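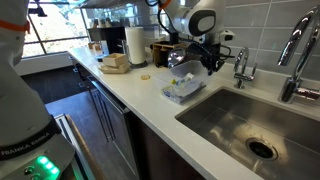 November 16, 2022

Picked the Sedari model back up this morning, and I'm writing this down while it's fresh, as I lost half of what I learned in May by trusting my memory (never again, I say, and then I do it again). The question for the week is whether we can merge the logical architecture branch with the one the Cetdale people have been editing, without doing it all by hand the way we did last time.

Starting point: the two branches split at baseline 7. Ours has the interface blocks cleaned up, theirs has the new requirements package and a lot of renamed ports. The three-way diff listed 796 changed elements, which gave me a bit of a fright over my first coffee! Most of it is diagram noise, though. Somebody opened a big internal block diagram, nudged a few boxes to make them line up, and every connector on the page got a new route. I turned on the filter for layout-only changes and the list got a great deal friendlier.

What's left is the real stuff, and it's mostly ports. Where they renamed a port and we retyped the same one, the tool flags a conflict and wants a decision, fair enough. Where they deleted a port and made a fresh one with a nearly identical name, it sees two unrelated things, and our connectors end up pointing at the deleted one. I fixed the ones in the power subsystem by reattaching them and checking the trace links afterward. Please, please, if you're renaming something in the model, rename it! Don't delete and redraw. The ID is what everything hangs on.

Also tried the Brerau export script on the merged copy. It stopped at row 3000 of the requirements table with no error at all, just a short file. There's a page limit in the config, set to 100 rows with 30 pages, so I raised the page count and it ran to the end. I've put a comment beside that line for whoever meets it next (probably me).

Validation on the merged copy still complains about Arroyo, where two stereotypes come from the old profile. I haven't touched those. I'd like to ask the profile folks first whether the old one is going away or staying on as an alias.

Next: reattach the connectors in the comms package, rerun validation, then save as baseline 8 and tell Cetdale before they branch again.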